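3.2 Sorting materials and the labelling of household goods

The second part of the study looked at how households in Grimden decide where everyday goods belong. Of the 1,444 households approached, 200 agreed to keep a storage diary for 12 weeks. Each was asked to record which items were kept together, which were kept apart, and what words were used for the groups. The diaries were returned to the Fostska office and coded by two readers working separately.

Food gave the clearest results. Fruit was nearly always named as a group of its own, even in homes where it shared a shelf with bread or post. Office items were less settled – many diaries placed pens with kitchen tools, and several used no group name at all. Open baskets were mentioned more often than closed boxes, mainly in entries on fruit.
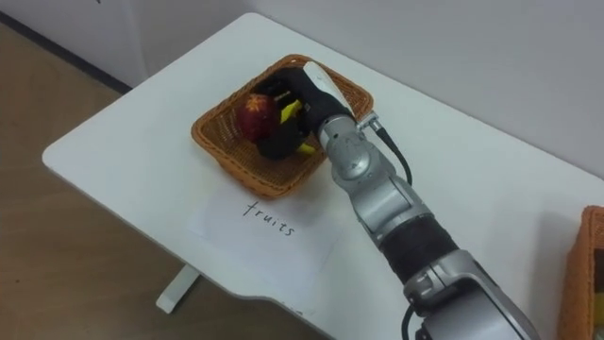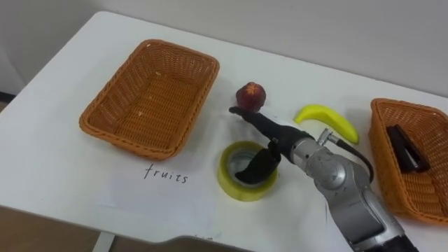
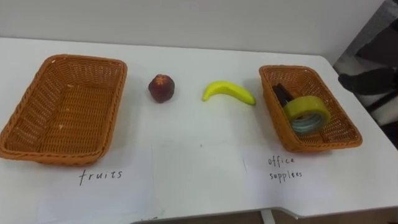
Figure 4. Woven baskets on a white table.

3.3 Coding of diary entries

Entries were coded using the Soylu scheme, which separates the name of a group from the place where it is kept. Where the two readers disagreed, the entry was discussed and, if no agreement was reached, left out of the final count. Short entries of one or two words were kept, as were crossed-out words that could still be read.

The payment for taking part was set at the Cultel rate for all households. Diaries returned after the August deadline were read but do not form part of the tables in Section 4.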